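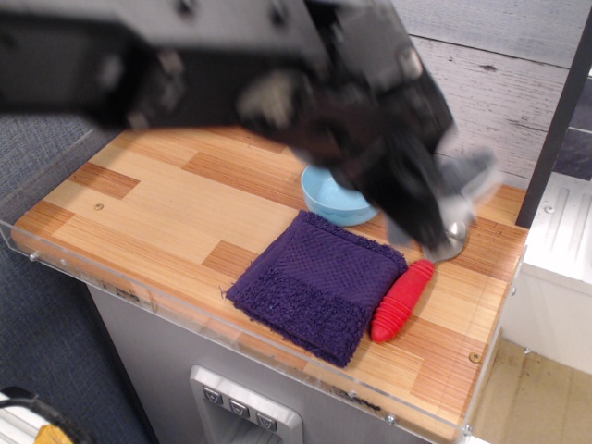
Worktops and Small Fittings: Visit to Plimska, 01/04/2019

Plimska opened its fitting hall to trade visitors for the morning. Naveen Malhotra led our group and kept to the schedule. The hall covers 356 square meters and is divided by product line, with the counters near the loading door.

The counter I spent most time on has a top of alternating light tan and orange-brown strips, laid in staggered blocks like parquet, over a flat gray base. A clear acrylic lip runs along the front and left sides, held by small metal fasteners. Screw heads are visible in the surface – I would have plugged them. On top were a folded purple washcloth with a woven band, a spoon with a ridged red rubber grip, and a light blue plastic bowl with a wavy rim.

Carla Twal from Brusa asked about cleaning behind the lip. Malhotra's answer was that the strip comes off with a hex key and goes back in the same holes. Replacement lips are stocked in 3 lengths. The washcloth is frayed along the left edge, with loose threads; the band itself looks sound.

Finishing was closed to visitors. The next open morning is in October, and registration goes through Raghda Yammine at the front office. Parking is behind the Climska building.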